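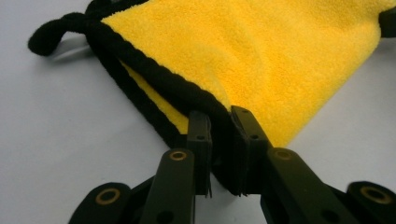 The inshore sites off Flestport should have had fixed moorings years ago, Ívar Hjaltested told members at the spring meeting of the Citus Dive Club, and the season starting now is the first in which they will.

FLESTPORT, 6/14/26 - The Citus Dive Club and Sturetti Dive Supply have finished installing five permanent mooring buoys at the dive sites most often used by boats out of Flestport. The buoys are open to any dive boat at no charge, including private boats and visiting clubs, and can be used starting today.

Until now, boats visiting these sites have dropped anchor each time. On the Thoroddsen, the steel freighter that lies outside the harbor mouth, that has usually meant hooking into the wreck itself. Divers have reported bent railings and a section of deck plating pulled loose near the stern. At the two reef sites, anchors and chain have worn bare tracks through the kelp.

Each buoy is attached to an anchor block set on sand or rubble, well clear of the wreck or reef. A guide line runs along the bottom from the block to the start of the dive, so divers can go down the mooring line and follow the guide line out. They can return the same way, or send up a marker buoy and be picked up by the boat.

Where the buoys are

Two of the moorings serve the Thoroddsen, one off the bow and one off the stern. The bow mooring is the better choice on a flooding tide. The stern mooring has more room for a boat to swing and is recommended for larger vessels.

One mooring is at North Ledge, the shallow reef used for most training dives. Another is at the Chimney, a deeper site with a vertical crack that drops to sand. The fifth is at Gannet Wall and is intended for drift divers who want a fixed starting point. It should not be used in strong southerly winds.

All five buoys are white with a blue band and carry the site name. The pickup line is floating yellow rope with a spliced eye. Boats should run their own line through the eye and back to the boat. They should not drop the eye directly over a cleat.

"We set the first block in the wrong place and had to lift it and do it again," said Hazem Erraji, project lead for the Citus Dive Club. "It was too close to the wreck. On a low tide the chain could have reached the hull. That cost us two weekends, but I'm glad we checked."

Rules for use

The moorings are first come, first served. During the busy part of the season, from now through the end of August, boats are asked to leave the mooring once their divers are back on board. Surface intervals and lunch should be taken at anchor in the bay or back at the dock.

Only one boat may use a mooring at a time. Rafting up is not allowed, even in calm water. The blocks weigh 1000 pounds at the reef sites and more on the wreck, but the gear between the block and the buoy is sized for one boat. The limit is a vessel of up to 31 feet. Larger boats should contact the club before their visit to discuss the stern mooring on the Thoroddsen.

Skippers remain responsible for their own boats. They should look over the pickup line before relying on it, and keep someone on board who can handle the boat while divers are in the water. A dive flag must be flown. Boats waiting for a mooring should stay at least 300 feet away from any boat flying one.

Fishing boats are asked not to tie up to the moorings or set pots on the guide lines. The club has met with the Flestport pot fishermen and agreed on a strip east of the wreck that divers will stay out of during the crab season. A chart showing the strip is posted at the fuel dock.

How the work was done

Planning began two winters ago, after a club survey of the Thoroddsen found more anchor damage than expected. The club applied for its permits that spring and received them the following year. Sturetti Dive Supply paid for the chain, shackles and buoys. Club members did the underwater work and were trained in lift bag use before the first block went down.

Members logged 968 dives on the survey and installation combined. Most were short. Visibility was poor for much of the spring, and several planned days were called off before the boats left the dock.

"People see a buoy and think it's a simple job," said Nevzat Avcı, manager of Sturetti Dive Supply in Flestport. "The buoy is the easy part. Most of the time went into finding flat bottom in the right spot and getting the block down there without anyone under it."

Inspection and repairs

The club will inspect every mooring monthly during the season and after any major storm. Shackles and swivels will be replaced each year whether or not they show wear. The buoys at Gannet Wall and the Chimney will be taken in for the winter and put back in spring. The other three will stay in place all year.

A buoy that is out of service will have a red tag on the pickup line. Boats should not tie up to a tagged mooring. Damage, missing buoys or chafed lines can be reported at the Sturetti counter or to the club's duty officer, whose contact details are on the board next to the boat ramp.

An evening for local and visiting skippers will be held at the Citus clubhouse in August. Teodor Lunde, the club's boat officer, will go over the approach to each site and show how to pick up a mooring in wind and current - there will be time on the water for those who want to practice. The evening is free and does not require club membership.

About the Citus Dive Club

The Citus Dive Club is a nonprofit club based in Flestport. It runs two boats and offers training from beginner level up, as well as regular trips to local wrecks and reefs. Guest divers with a recognized certification are welcome when there is space on the boat.

Press contact: Ayman Helmy, Citus Dive Club, Flestport. Underwater photos of the moorings and a site chart are available on request.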